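The Dultar Allocation

Notice was given in June that the steam main serving the Dultar district would be withdrawn from service at the end of the heating season. The notice ran to one page. It was signed by the Office of District Heat and delivered to 854 households, of which 439 acknowledged receipt in the manner required.

The undersigned was at that time Deputy Recorder to the Office, and it was her duty to enter the acknowledgments in the register. Persons wishing to object were directed to do so in writing. One objection was received. It had been written on the back of the notice itself, in pencil, and it read in full: "The main is not yours to withdraw."

The Office replied that ownership of the main had been settled when the Zulleck Works transferred its boilers, its valves and its debts to the district, and that copies of the transfer could be inspected on any working day before four o'clock. The objector gave no name, only an address, which was the pump house at Um.

The pump house at Um had been closed for eleven winters. The Recorder was instructed to visit it and to close the matter.

She went on a Sunday, there being no funds for a working day's travel. The road follows the main for most of its length. In former years the snow did not lie on that road, and older residents still speak of walking to Um in house shoes. On the day of the visit the pipe was warm to the hand as far as the second bridge, and past the bridge, where the Office's own drawings show it capped and drained, it was warmer.

This was entered in the notebook.

The door of the pump house was locked, and the key issued by the Office did not fit. The Recorder knocked, as procedure requires, and after an interval the door was opened by an elderly woman in a canvas work coat. She asked whether the visitor had come about the pencil. On being told that this was the case, she stood aside.

Inside, one of the four circulating pumps was running. The gauges had been cleaned. A log lay open on the desk beneath the window, and the entries were made every two hours, in a single hand, with no gap that the Recorder could find. She turned back through one winter and then through another. The log gave the supply temperature, the return temperature, the pressure and the weather. Now and then a remark had been added. "Wind." "Slept through two o'clock, read at half past." "Child born on the ridge, raised supply by three."
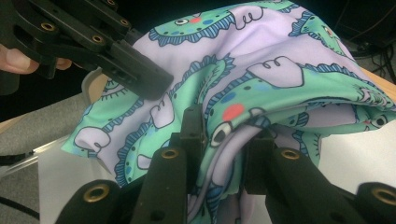 The Recorder asked by what authority the pump was being operated. The woman replied that she had been told to mind it until relieved, and that no one had relieved her. She produced the instruction, which was on Zulleck paper and bore a proper stamp. It stated that the operator at Um would remain at her post pending the arrival of a successor. No date was given for the successor. The Recorder, who had read a great many instructions, could find no fault in it.

She asked next where the heat came from. The boilers at Zulleck supplied the district only as far as the second bridge, and the Office's accounts showed nothing sent beyond it. The woman took her down a flight of iron stairs to a low room in which a small gas engine was at work. It turned a generator, and the heat of its jacket and exhaust was passed by way of an exchanger into the line. The maker's plate read Jokenow. The gas came from the old landfill behind the ridge, which the Office had listed as exhausted.

"It makes a little power too," the woman said. "I send that up to the ridge. They have never had a bill, so I suppose they think it is free."

"How many houses are on the ridge?" the Recorder asked.

"One hundred and seven."

The Recorder knew the figure. Each autumn 107 households in Dultar were entered in the register as unheated by choice, and each autumn she had copied the line forward from the year before. It had seemed to her a large number of people to prefer the cold, but the column had no space for remarks.

They went back up the stairs. It was then ten minutes to four, and the woman took the readings at the hour and wrote them down. She made tea on a ring fed from the same line. She asked whether the withdrawal of the main would include her section. The Recorder said that it could not, as her section did not exist. It had been capped and drained, and the Office could not withdraw from service what was not in service.

The woman considered this for some time.

"Then what did you come to close?" she asked.

The Recorder said that she had come to close the objection. She explained that an objection could be upheld, dismissed or withdrawn, and that each course had its own form. The woman said she did not wish to withdraw it. The Recorder said that in that case it must be either upheld or dismissed, and that this was a matter for the Office, on the basis of her report.

"And what will you report?"

The Recorder did not reply at once. Outside the light was going, and along the ridge the lamps had begun to come on – first at the near end, where the road climbs, and then farther back among the trees. She had never seen them before. From the windows of the Office they were hidden by the stack at Zulleck.

Her report was filed the next morning. It stated that the premises at Um had been visited and found to be in order. It recommended that the objection be dismissed on the ground that it concerned property outside the register. It requested the sum of 500 for sundries, to be paid quarterly, without further application, to the address given. The report was approved as submitted, in a batch with others.

The Dultar main was withdrawn on the appointed day. The Recorder resigned her position in the same week and gave the required notice. Under "Reason for leaving" she entered that she had accepted a post elsewhere, and under "Title of post" she wrote "Successor."

The two o'clock reading is generally the difficult one. Supply was steady last night, with wind from the ridge.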